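Skatier joinery workshop: progress report to the Galbraith Fund
Period covered: autumn to the end of February
Prepared by Dario Marchetti, workshop manager

Dear all,

Thank you for your patience with this one. I had meant to send it before the end of January, but the month ran away with us (the Goreo school order, as you may remember, came in two parts and the second part came early), and I wanted to have something solid to say about the window handling work before I wrote. I think I now have.

Where we are

When you agreed to fund the project, we had two aims. The first was to bring in a robot arm to take over the heaviest and dullest part of checking finished sash windows, the repeated opening and closing of every sash before it leaves us. The second, which I know mattered more to several of you, was to do it without anyone losing hours, and to let the people on the benches have a real say in how it was set up.

On the first aim, the arm is bolted down in the old finishing bay and has been running since the middle of the period. So far 237 windows have gone through it. Of these, 20 were set aside for a person to look at, mostly stiff cords and one batch where the paint had crept into the channel. We still check every window by hand afterwards, only more lightly, and will go on doing so until the bench team tell me they are happy to stop.

On the second, hours are where they were. Nobody has been moved out of a job they wanted to keep. Two of the older joiners, who had been lifting sashes all day with sore shoulders, now spend most mornings on repairs and on teaching the apprentices, and I have to say the repairs shelf has not looked so tidy in years.

What has been harder

The software took longer than we planned. Pisov, who supply the control side, teach the arm in simulation first, and our own people had to learn how to build windows on a screen that behave like the ones we make. That was quite a change for joiners who have never had much use for a computer beyond the order book! We set aside 30 hours of paid training for each person on the team, and most of them used all of it. They argued with the Pisov engineers over sash weights and rail widths, and they were usually right – the early versions of the model slid far too easily, and the arm came to us with a rather optimistic idea of what a new window feels like.

There was some worry as well, and I would be giving you a poor report if I left it out. At the November meeting a few people asked me straight out whether the next step would be fewer benches. I told them what I had told you, and we wrote it into the staff agreement, which has helped. Having the team choose which window types to model next has helped more.
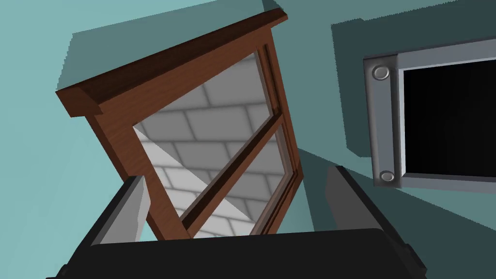 The wooden sash types are now the main part of that work. The bench team come in for an hour at two in the afternoon, when the machines are quiet, and go through the simulated runs together with a mug of tea. They look at how the gripper comes up to the window and at the angle it takes, and they write down anything they would not do with their own hands. The list goes to Pisov, and we talk through the replies at the next session. It is slow, but I would not want to hurry it.

Money and next steps

Spending is within the agreed budget. The training line is nearly used up and the installation line has a little left, so I would like your permission to move the remainder across to pay for more bench time on the models. By the end of the next period we hope to have put 310 windows through the arm in all, and to have tried it on the larger frames, which will need a second guard rail and some thought about where the trolleys go.

You would be very welcome to visit. The afternoon session is the best time to come, and the team would sooner tell you about it themselves than have me do it for them.

With thanks and good wishes,
Dario Marchetti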